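Chapter 2: Religion and Public Life

Should a town council open its meetings with a prayer? People have argued over that question for generations, and it's still a cracking place to start!

In November the council at Flondano voted to keep its opening prayer. A petition against it had gathered 1,013 names - a lot for a town of 2,546 people. Both sides spoke of fairness, and both meant it.
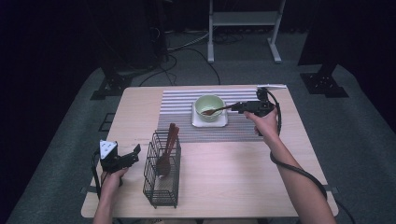
2.1 What do we mean by "neutral"?

Some say a neutral council favours no faith and so says no prayer. Others reply that silence takes a side too. We'll meet both views in the Dandance and Bristonik cases, and they're wonderful to argue over. Before reading on, jot down your own view and keep it for the exercise on page 25.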